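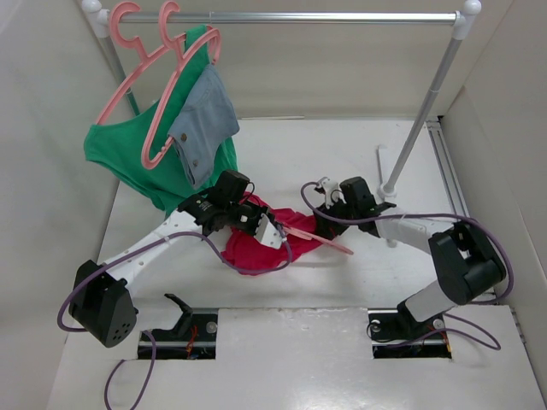
Redby Bench Kit > Set-Up Guide > Part 6: Your first garment on the hanger

6 min read

PART 6: YOUR FIRST GARMENT ON THE HANGER

By now you've bolted down both arms, run the homing routine from Part 5, and (I hope) had a cup of coffee. This is the part I like best! We're going to get the Redby to pick a piece of clothing up off the floor panel, slide a hanger into it and put the whole thing on the rod. It takes most people an afternoon to get it going smoothly. It took me two, and I helped write the software.

I'm Vikas, by the way. Toshio Kawaguchi wrote Parts 1 through 4 and he's much tidier than I am, so if the numbering goes a bit loose from here on, blame me and not him.

What you need for this part

- The clothes rack from Box C, put together, with both end caps pushed on
- Three plastic hangers, all the same shape and color
- Three small garments (kids' sizes work best, and I'll get to why)
- The stop button, plugged in and within reach of your hand
- A laptop with Goel 6 or newer

About the garments. Please don't start with your good shirts. Start with something small, thick enough to hold a fold, and in a strong color. A red top on the white floor panel is great for a first go, as the software finds the outline right away. White on white is miserable. Leave it for after you've read Part 9.

6.1 Setting up the rack

1. Stand the rack inside the enclosure, toward the back, with the rod running left to right. The foot bars should sit flat. If one rocks, loosen the base joint on that side, press down, and tighten it again.

2. Check that the right foot bar doesn't touch the right arm when the arm is parked. The forearm is going to pass in front of the rack's foot quite a lot while it works, and you want a clear gap. I leave the width of two fingers.

3. Give the rod a wiggle. It should feel solid in both connectors. If it turns in your hand, push the end caps in harder.

4. In Goel, open Rack and press Find Rod. Both arms will lift up, tap the rod once near each end and go home again. The taps are gentle but surprisingly loud, so don't jump.

NOTE: Every time you move the rack, even a little, do step 4 again. I know. I skip it too, and then I spend twenty minutes wondering why the hook keeps landing behind the rod.

6.2 Cables

Before anything moves, look at the purple cables. There's one for each arm, and it follows the arm from the base around the outside of the elbow and along the forearm to the gripper.

5. Leave some slack near the wrist. You want a loose loop there, big enough that the wrist can turn all the way both ways without pulling. A loop that hangs down over the clothes looks messy and works fine.

6. Move each arm by hand (hold the soft button, then push) to its farthest reach on both sides. Watch the cable as you go. If it goes tight anywhere, feed some more up from the base opening.

7. Clip the cable at the elbow only. Please don't zip-tie it along the forearm! We had a customer in Kesstead who made a beautiful job of it, 113 tiny ties across their machines, and every one of them had to come off again.

CAUTION: Keep fingers, sleeves and lanyards out of the base openings at the front of the floor. There are wires and metal parts down there. Power off at the wall before you reach in for anything, including a dropped screw.

6.3 Hanging the first two yourself

You can start with an empty rod, but I think it's nicer to hang two garments by hand first. The arms then have to learn to work next to something, and that's what they'll be doing for the rest of their lives anyway.

8. Put two garments on hangers and hang them close together near the left end of the rod. A bigger one behind and a smaller one in front is a good pairing. Something with buttons is fine.

9. Let them hang how they hang. If the cloth drapes down behind the left arm's wrist, that's okay for this test, so long as nothing is caught in the wrist or under the forearm.

10. Press Look Again in Goel. The two garments should show up with a gray outline, meaning "leave alone." If one of them comes up orange, the software thinks it's loose. Tap it on the screen and choose Already Hung.

6.4 The pick and the hanger

Okay, the fun part.

11. Drop the third garment in the middle of the floor panel. Really do drop it. People like to lay it out flat and smooth, and the kit does do better that way, but you'll learn nothing about your settings.

12. Lay the last hanger on top of the cloth, roughly across the middle. It doesn't matter if a fold covers part of it. What does matter is that a bit of one arm sticks out where a gripper could get at it.

13. Set speed to Slow. It's at the top of the Run page, and it goes back to Normal after every restart, so check.

14. Clear the enclosure, put your hand near the stop button, and press Run One.

The left gripper comes down first, over the bunched-up part of the garment, near the end of the hanger. The right one follows and presses on the cloth from the other side. Then they both wait a moment. It looks like they've frozen but they're fine, they're feeling how thick the cloth is. Give it a slow count to six before you worry.

15. Watch the first lift closely. You want the cloth to come up and the hanger to stay free enough to be moved on its own. If both grippers close on the same fold, press Stop, then Back Off, and try again with the garment turned a quarter turn.

16. When the hanger goes in, the right arm holds the cloth and the left arm does the threading. Small garments are easier because neither arm has to stretch. Adult sweatshirts are possible (I've seen it!) but save them.

17. The left arm then carries the whole thing up to the rod and hooks it on to the right of the two you hung earlier. When the screen says Done, you can open up and have a look.

CAUTION: Don't reach in to "help" while a run is going, even on Slow. If something's about to fall, let it fall. It's a T-shirt.

6.5 If it doesn't go well

It may well not, the first few times. When we tested the current grippers at our shop we did 410 runs with mixed kids' clothes, and 67 of them needed a person to press Stop or set things up again. Most of those were one of the following.

Grippers keep slipping off the cloth. Wipe the dark fingers with a damp rag and let them dry. If that's no help, raise Pinch by one. Go up a single step at a time, as thin cloth marks easily.

The software can't see the hanger. Shiny floor panels bounce light around, especially at the front edge. Turn off any lamp that's pointing straight in. A hanger in a color well away from both the floor and the garment also helps a lot. We like pink.

The hanger hooks onto the garment next door. Your rod position is off. Go back to step 4, and sorry, I did warn you.

The arm stops and says Cable Load. The slack has gone somewhere. Check the wrist loop, then the elbow clip, then the stretch of cable lying on the floor by the base. It likes to creep.

Sleeves end up inside out. Known problem. There's a fix planned for August, and until then you can turn on Shake in the settings, which does the job around half the time and is pretty entertaining to watch.

6.6 Save your settings

18. Once you've had three good runs in a row, press Save As and give it a name you'll recognize. I name mine after the clothes ("red top slow"), Toshio names his after nothing I can understand.

19. Export a copy to the laptop. Updates keep your saved settings, but I sleep better with a spare.

If you bought the Prornach folding plate as well, leave it in its box for now. It bolts on where the rack stands, so you can't have both in at once, and Part 8 goes through the swap.

Next up is Part 7, where we put a whole pile on the floor and let the kit choose for itself.

Part 6 last changed 2022-05-13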